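**Glass Cooktops and the Pots That Live on Them**

A gas burner on black glass looks wonderful in the store and keeps looking that way until your first pan of rice. After that it's a hobby. Mine takes five minutes a night, most of them spent on the ring around the burner head.
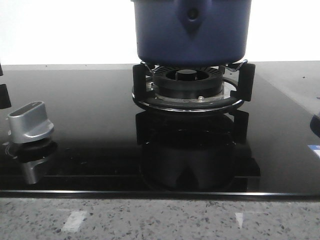
*Pania, kitchen columnist, Gakano Home Notes*

Let everything cool first. Lift off whatever your manual says lifts off, and leave the screws alone – they were doing fine before you got curious. The slots in the burner head want a dry, soft brush. A toothbrush will do, preferably one that has retired from its other job.

Shiny metal gets warm water, dish soap and a cloth. Steel wool will also clean it, once, and then you'll have matte metal.

Dark pots hide grime beautifully, so wash the underside even when it looks innocent. Whatever is baked on down there will end up on your supports.
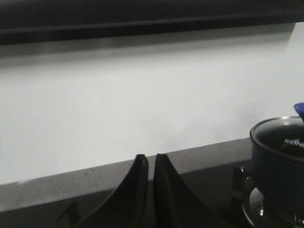

Wipe the wall behind the stove while the cloth is still soapy, then the ledge below it, where crumbs go to retire. White walls show tomato from across the street. Do the underside of the hood before either one, or you'll be doing them both again.

Dry the glass last, with a clean towel. Streaks show up at breakfast, usually when company does.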